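Setting out a foam pad on a workbench

A foam pad keeps light parts from sliding on a smooth table top and protects cups and small housings from knocks. The steps apply to any flat table with square corners.

1. Wipe the table and let it dry completely. Grit under the pad will mark both surfaces.

2. Lay the pad down with the raised edge facing up. Leave a strip of table free on one side for switches, fittings and anything still in its wrapping.

3. Press from the center outward. If a corner lifts, turn the pad over and weight it for 75 minutes – longer for a new pad that was shipped rolled.

4. Stand the cups on the pad with their mouths up. Keep a gap between them so that each can be gripped without touching the next.

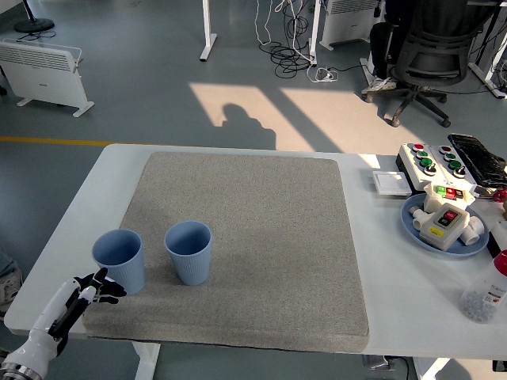
Page last changed: April 21, 2019 by Volker Sauerland

5. Put loose electrical parts on a plate beside the pad. A round plate with a low rim is sufficient for a switch box and one or two fittings.

6. Close bottles of small beads before laying them down. Beads that get under the pad are hard to find.

Clean the pad with a damp cloth and mild soap. Do not use solvent – it hardens the foam. Replace the pad when the raised edge no longer springs back.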